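News from the Lillow bench

If you've been down to the shared workshop lately, you'll have noticed that the two-arm build has taken over its corner again, and I'm happy to say it has earned the space. Water bottles are the job this month.

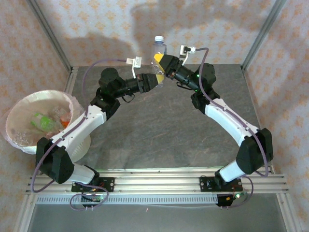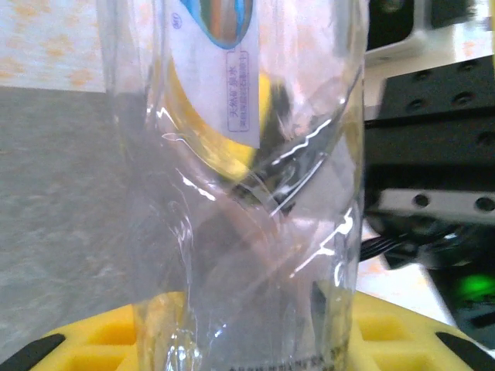
We've set aside 35 bottles so far and would dearly love to reach 75, so please keep bringing in your empties (thin plastic ones are best, dents and all!). The arms still squeeze harder than I'd like, and the next two evenings will go on grip settings and tidying cables. Come by and lend a hand if you're free, even just to chat. We hope to have it all ready to show by October.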